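**Incidencia:** cola de render bloqueada en nodo secundario
**Cliente:** Estudio Grulumberg
**Asignado a:** Faustine Vidal
**Apertura:** dom. 14 de enero
**Estado:** pendiente de confirmación

### Síntoma

El gestor de colas Farkik deja trabajos en `WAITING` con el nodo `esquivel-02` libre. El panel lo muestra en línea. En el log del servicio se repite:

```
lease renew failed: clock skew 69 s (max 60)
```

### Comprobaciones

1. Reinicio del servicio. Los trabajos entran y vuelven a quedar en espera al renovar la concesión.
2. Espacio en `/scratch`: 26 % ocupado. Descartado.
3. Permisos del recurso compartido: correctos.
4. `timedatectl` en el nodo: `NTP service: inactive`. El servidor de hora configurado es el antiguo, dado de baja en mayo.

### Causa

Deriva de reloj en el nodo. Al superar el máximo, el gestor rechaza la renovación y devuelve el trabajo a la cola sin marcar error en el panel.

### Acciones

- Apuntado el nodo al servidor de hora interno y activado el servicio.
- Purgadas las concesiones caducadas con `farkik lease purge --node esquivel-02`.
- Relanzado un fotograma suelto a 500 muestras. Termina con código 0 y la salida se escribe en la ruta prevista.

### Pendiente

- Revisar la configuración de hora en los demás nodos.
- Pedir a Farkik que el desfase aparezca como aviso en el panel.
- El cliente debe validar una secuencia completa antes del cierre.

### Adjunto
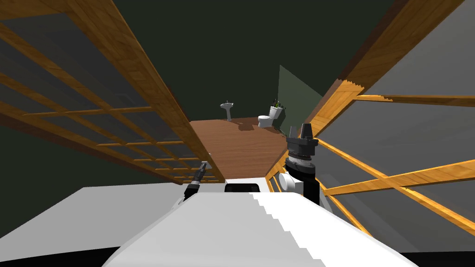
*Pasillo con estructura de madera a ambos lados.*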